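Makus Hand Service Kit - for Ternholm two-arm desk units

Part no. 224-B
In stock, ships from Makhubela warehouse
Fits left and right hand, same kit

Shared 73 times · 3 comments

What it's for

Keeping the hands on a Ternholm two-arm unit working without sending them out. Fingertip sleeves, knuckle pins, wrist cable, screws. If the thumb is dragging or the fingers close unevenly, start with this before you order a whole hand. Most of the returns we get are a worn sleeve or a cable pulled too tight, nothing worse.

In the box

- fingertip sleeves, full set for one hand
- knuckle pins, plus 3 spares
- wrist cable with strain clip
- screws for the wrist cover, bagged seperately
- Boltusura thread lock, small tube
- 11 mm open wrench, thin head

Not in the box: grease, torque driver, thumb motor (order that on its own).

Before you start

Power off at the base, not just the stop button. Let the arm down onto something soft, it will drop when the brake lets go. Take a phone picture of the cable route before you pull anything. Really. Support calls about this are nearly all cable route.

Swapping the sleeves

Pull old ones straight off, don't twist. Wipe the tip with alcohol, let it dry. New sleeve goes on with the seam toward the palm. Press till it clicks. Thumb sleeve is the short one - people mix these up and then wonder why the pinch is off.

Wrist cable

Back off the cover screws in a cross pattern. Unplug at the hand end first, then the forearm. Leave slack - the cable should make an easy arc over the wrist with the hand bent all the way down. If it goes straight at any point it's too short, re-clip it. One drop of thread lock per screw, no more. It gets in the joint and then you have a bigger job.

Check after refit

Power up, run the open/close routine from the service menu, both hands, then wrist full travel both ways. Watch the cable the whole time. Then a reach test over a desk with something light and cheap on it. Go slow the first pass. Mesh and wire goods are a good tough check as the fingertips like to catch in the holes if a sleeve isnt seated.
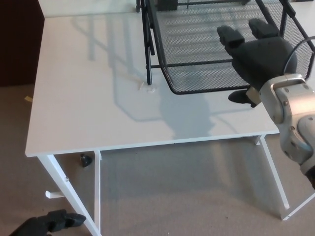
If a tip does catch, stop, back out the way you came in, don't lift. Lifting tears the sleeve at the seam and thats not covered. Reseat and run it again. Still catching after a second try, check the knuckle pin on that finger for play and swap it, should be snug with no side to side.

Re-zero the hand when your done. Service menu, hand, zero, hold till the light goes steady. Skip this and the grip force will read wrong.

How often

Sleeves every 3 months on daily use. Cable once a year or when the jacket shows wear. Pins when loose.

Returns

Unopened kits only. Opened thread lock can't come back. For fit questions ask for Syafiqah Hartono on the parts desk, have your serial number ready - it's on the base plate.

Page updated 2020-06-01

© Makus Parts & Service | Contact | Shipping | Back to top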